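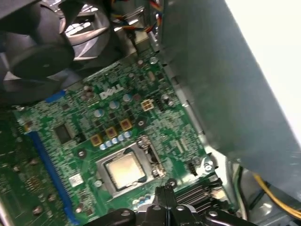
Dell desktop board with the cooler off and a little old paste still on the CPU.

How to Replace Thermal Paste on an Old Desktop
by Roman Sadowski

If your office PC has started to sound like a hair dryer every time you open a spreadsheet, the paste between the processor and its cooler may have given up. It has a thankless job and it does dry out. Replacing it costs less than lunch and takes an evening the first time, most of which you will spend looking for a screw.

What you need

A Phillips screwdriver, long enough to reach down into a heatsink. Isopropyl alcohol, the strongest the drugstore will sell you. Coffee filters or a lint-free cloth. A small tube of paste. I use Gratimo because I bought too much of it. Wanda Kurek, who fixes more of these than I do, uses whatever is on sale and her machines run just as cool, so draw your own conclusions.

Before you open it

Run the computer for ten minutes so the old paste softens a bit. Then shut it down, pull the power cord, and hold the power button for a few seconds. Touch something metal. Write down your idle temperature first, too, or you'll have nothing to brag about later.

Taking the cooler off

Unplug the fan from the board. Pull on the plug, please, and leave the wires alone. Loosen the screws a couple of turns each, working corner to corner, until they all let go. Many office desktops have captive screws that stay in the heatsink, a kindness you will only appreciate if you've ever dropped one behind a power supply.

Now twist the cooler gently left and right before lifting. If it won't budge, twist some more. Yanking is how people end up holding a heatsink with a processor stuck to it.

Cleaning

Leave the CPU clamped in its socket. Wipe off the worst of the paste with a dry filter, then dampen a clean one with alcohol and keep going until it comes away white. Wipe toward the middle so you aren't pushing gray goo over the sides. Do the bottom of the cooler the same way. Faint stains are fine. I have watched a grown man polish one for an hour — it was me — and gain nothing.

New paste

Put a blob the size of a small pea in the center. People will fight you over this. There is a forum thread with 243 replies on peas versus crosses, and I can't recommend it. Set the cooler straight down and tighten the screws corner to corner, a little at a time, stopping when they stop.

Plug the fan back in. Check it again, since a forgotten fan plug is the usual reason for a panicked email to me.

First start

Watch the temperature for a few minutes at idle, then give it some work. If it's hotter than before, the cooler is probably sitting crooked. Take it off, clean everything, and use fresh paste.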